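Pliage et seconde main : on a ouvert la chambre du fond

17 septembre 2022

Ça y est, la collecte de linge de Wurnholm a recommencé ! J'y suis passée ce matin avec Lilian Sang, et on a trouvé 151 pièces à trier — pulls, serviettes, draps, un peu de tout. Engelbert Schwaiger nous prête sa maison jusqu'en octobre, et on plie là où il y a de la place. Moi, j'ai commencé par les gris, allez savoir pourquoi (il y en a toujours plus que prévu).

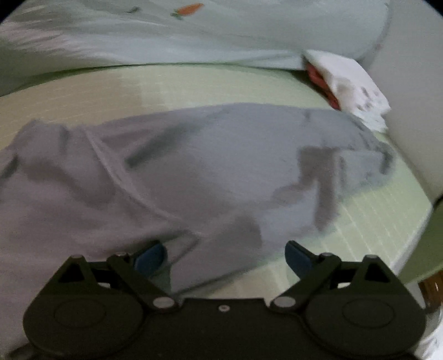 Un vêtement gris encore tout froissé, étalé sur le fond à fines rayures claires.

Côté méthode, Domenica Bachmann ne jure que par le pli en trois, Konrad Lüthi roule tout. On a discuté un bon moment, puis chacun a continué à sa façon. Les piles vont dans les coins, à même le carrelage vert pâle s'il le faut. J'aime bien celle qui s'est installée entre le mur et le grand tissu bleu-gris à petits motifs : du gris plié bien épais au-dessus, du blanc qui déborde en dessous.
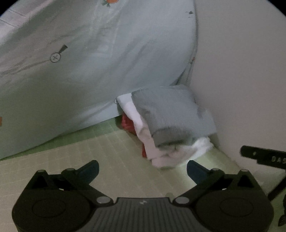

Pour déposer du linge

Ewurabena Eshun vous ouvre de 10 à 13 heures, rue Moura. Du linge propre, s'il vous plaît, et les draps à part — ça nous fait gagner un temps fou !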